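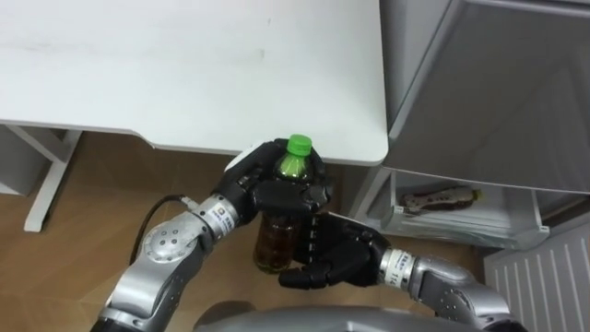

FOR IMMEDIATE RELEASE
2024-12-03

Multenance announces second album "Correa," out on Mollus Records

Hi everybody! I'm told a press release should be written in the third person by someone who sounds like they own a blazer, but I play guitar and sing in this band and I'd like to tell you about the record myself.

It's called "Correa," it has nine songs on it, and Mollus Records is putting it out in June on vinyl, cassette and all the usual streaming places. The vinyl is a run of 1000 copies, hand-numbered (by us, so please forgive the handwriting after the first few hundred). The first single, "Trasora," is up today and you can go play it right now if you like. I'll wait.

If you heard our first album, you know we like a lot of reverb. We still do! But these songs started on an old upright piano that came with the house we were renting, and the piano was so out of tune that we had to retune all the guitars to meet it halfway. We kept that tuning for the whole record. It makes everything sit a little low and a little sour, and I love it, though it means I now travel with twice as many guitars as I used to.

"Trasora" is the loud one. It was almost seven minutes long until our drummer cut the entire middle section one night while I was asleep on the couch, and I was mad for a day and then I wasn't. The title track closes side two and it's mostly voices, the four of us around one microphone, with a pump organ that wheezes all the way through.

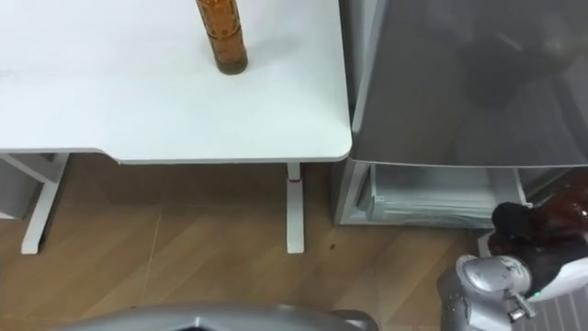 We recorded the basic tracks live over two weeks and then spent much longer than that fussing with the vocals. Our debut was mixed by committee, which I don't recommend, so this time one person (our bass player) had the final say and the rest of us got to complain only at mealtimes.

We're playing 3 release shows in June, and we'll do the album front to back at each one, then some older songs if there's time before curfew. Dates and rooms will go up on the Mollus site once the last one is signed. Everyone on the mailing list gets first crack at tickets.

"Correa" track list:
Low Porch
Trasora
Salt for the Road
Eleven Windows
Your Brother's Coat
3344
Half a Mile of Fence
Good Night, Radio
Correa

Preorders are open now through Mollus Records. Advance streams, cover art and band photos are available to press on request, and we're happy to do interviews, especially if you want to talk about pianos.

###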